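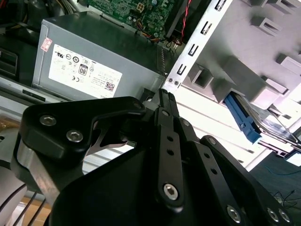
Open desktop computer case, seen from above a black gripper.

Wanted: club judo players to help us test a warm-up we don't quite believe in

The Fanero warm-up has been going around judo clubs for a while now. If you train in or near Grerkham, you've probably done it: the slow neck rolls, the band work for the shoulders, the odd crab walk across the mat. Coaches who like it say it cuts down on shoulder and knee trouble. Some say it makes your first throw of the night faster. We have asked for the evidence and been handed testimonials, a chart with no labels on one side, and a video of a very fit person who would have been fit anyway.

We may be wrong to doubt it. Plenty of things that sound silly work fine. So we are going to try it properly, and we need people.

Who we're looking for

We want 50 adult judo players, any grade from yellow belt up, who train regularly and plan to keep training through September. You can be a competitor or someone who turns up after work and mostly gets thrown. Weight doesn't matter. Age doesn't matter as long as you are a legal adult.

Please don't apply if you are coming back from surgery or have been told by a doctor to stay off the mat. Please also don't apply if you sell, teach for a fee, or get free gear from Fanero. We had to add that line to the last call after it was already out, which was embarrassing.

What you'll do

Half of you will use the Fanero routine before practice. The other half will jog, do breakfalls, and get on with it, the way most clubs did before. You don't get to pick, and asking nicely won't help. We draw names.

There are two test sessions at the Etier Sports Hall, one at the start and one at the end. Each takes two hours, and the doors open at 6:30 p.m. We will measure shoulder range, standing jump, and how quickly you can complete a set of throw entries on a partner. Between the sessions you fill in a short log after each practice: what hurts, what you skipped, how hard you went. If you forget a night, leave it blank. A made-up entry is worse than an empty one, and we can usually tell.

What you'll get

You'll be paid $200 after the second test session. There is no part payment for dropping out because you got bored. If you get hurt, on the mat or off it, you keep your place and get the full amount as long as you tell us what happened. Injuries are the point of the study, and paying only the healthy people would be a good way to fool ourselves.

You will not get a free coaching plan, a T-shirt, or a promise that your judo will improve. Anyone who tells you a warm-up will change your results in one season should be asked how they know.

Who's paying

The money comes from the Piątek Fund for Amateur Sport. Fanero was offered the chance to read the test plan and comment on it. They are not funding any of it and won't see the results before you do. We'll send every participant the full results, including if they're dull, and dull is what I expect.

How to apply

Write to Kibet Mfaume, study lead, care of the Etier Sports Hall front desk. Give your name, grade, club, and how often you really train in a normal week. Mention any old injuries. You don't need a letter from your coach, and we won't tell your coach which group you are in unless you want us to.

If your whole club wants to sign up together, ask first. We'd like a mix.

14 shares | 3 comments

Contact | Privacy | Grerkham Mat Sports Study Group | Back to top

We use cookies to remember your settings. By staying on this site you accept their use.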